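Porar Users Board > End effectors > Maintenance
Thread: Pad faces out of parallel after reprint, parallel gripper

kdesmet
Posts: 590

Bench cell, one arm, parallel gripper with printed fingers. I replaced both fingers after the old set wore through at the pad. Same file, same printer, new spool. Since then thin parts rotate on close. A flat card picked by its long edges comes up skewed, always the same way.

Done so far:
Rehomed the gripper, open and closed limits repeat fine.
Checked the finger screws, all tight.
Swapped left and right fingers. The skew stayed on the same side.

The third one makes me think it is the mount and the fingers are fine, but I would like a second opinion before I pull the wrist camera and the bracket. Close force is at the default. Cycle counter was reset at the swap and reads 1000.

brevow_tech

Post the view from the wrist camera with the fingers open. Plain background, no part.

kdesmet

Fingers open over the bench: 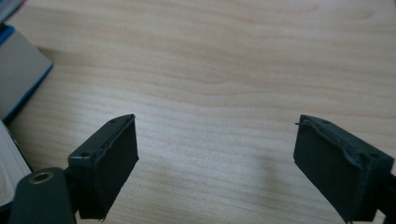 Wrist camera, new fingers, open, no part.

Two screw holes along the top of each finger, same as the old set. The pad faces look square to each other by eye, but I don't trust that at this angle.

brevow_tech

Look at the upper edge of both pads. There is a raised lip on each one, and it isn't even along its length. If that lip stands proud of the pad face, your first contact on a thin part is a high spot and the part pivots on it. I would deal with that before opening the wrist.

There is also a thin strand sticking out of the inner tip of the right finger. Cut it flush. It won't turn a card, but it can show up in a vision mask.

jverbeke

I disagree on the lip as the main cause. He swapped the fingers and the skew did not move with them. A high spot on one finger goes where the finger goes. I'd look at the carriage or the bracket.

brevow_tech

Only if the two lips differ. If both are bad in a similar way the swap tells you very little. It also changes how each finger seats on its mount, so it is two changes in one test.

jverbeke

Fair on the seating. Still, a feeler gauge takes less time than sanding. Close on a gauge block at low force and try a thin feeler at the top, bottom, front and back of each pad. A gap at the front on both pads means the fingers are toeing out, and sanding a lip won't cure that.

tsolakis_r

Check the threaded insert in the mount too, the brass one at lower left in the picture. I had one of those go in slightly crooked with the iron. The screw pulled up tight and the part still sat at an angle. Tight screws don't prove a flat joint.

kdesmet

Can't tell from the camera whether it is crooked. I will take the finger off and put a straightedge across.

kdesmet

Results, gauge block at low force.

As mounted: feeler goes in at the bottom of both pads, nowhere at the top. So they touch on the lip first.
Lips taken down with a flat file, then 200 grit on a glass plate. Strand trimmed.
After: no gap at the bottom on either side. Small gap at the front on the left only.
Straightedge over the left mount: the insert stands slightly above the surface.

jverbeke

So both of us, then. Don't file the brass down while it is in the mount, the chips end up in the slide. Reheat it, press it in flush with a flat plate, and let it cool under the plate.

brevow_tech

Agreed. Then rerun the gauge block before you touch any offsets. And turn the fingers in the slicer so the pad face is not where the layers finish. The Brarnier profile puts the seam on that edge by default, mine did it until I moved it in October.

kdesmet

Insert reset, left front gap is gone. Card picks straight at default force. I will leave the camera and bracket alone and check the pads again at the next counter reset. Slicer orientation is still open, I have no spool left to test it.

tsolakis_r

Put a paint mark across the screw heads while it is good. Saves arguing later about whether something moved.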